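Filed under: Hardware & Silicon > Programme updates

Urna memory controller: second progress report to the Hadanton fund

The money released so far has paid for the first test chips and most of the bench time. We asked for it on the strength of a forecast that the new controller would cut power use by a third. I did not believe that figure when it went into the bid and I don't believe it now.

What we have is this. Sulletti returned 65 packaged parts in March. All but 2 of them power up and answer on the debug port, a better yield than I expected from a shared wafer run. The controller trains its memory link at the lower speed without trouble. At the full rated speed it trains on some boards and not on others, and the pattern doesn't follow the chips. Swap a good part on to a bad board and it fails there too, so I suspect the board layout. The design team suspects the supplier's memory. Both camps have an interest in being right. 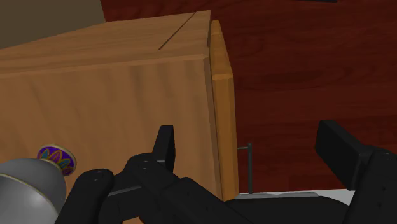 Oravec disagrees with the pair of us, and has put it in writing that the reference clock is too noisy at the pin and that we would see the same fault with any memory on any layout. The note also points out that we have yet to measure the clock under load. Fair enough. That measurement is now first on the list.

On power, the saving over the old part is 11 per cent, measured at the lower speed with half the channels idle. I would not quote it to anyone. The simulation that gave us a third assumed traffic no real customer has shown us.

The overnight soak test logged 2,116 corrected errors and no uncorrected ones. The team has called this a pass. It may be, but the old controller logged nearly 500 on the same test, and I'd like to know where the rest come from before we use that word.

Spending is within the grant. The schedule isn't: the second run was due to go to Sulletti in June and will now go in September, provided the clock question is settled. I recommend that the Hadanton fund hold back the next payment until we can show full speed on every board in the lab.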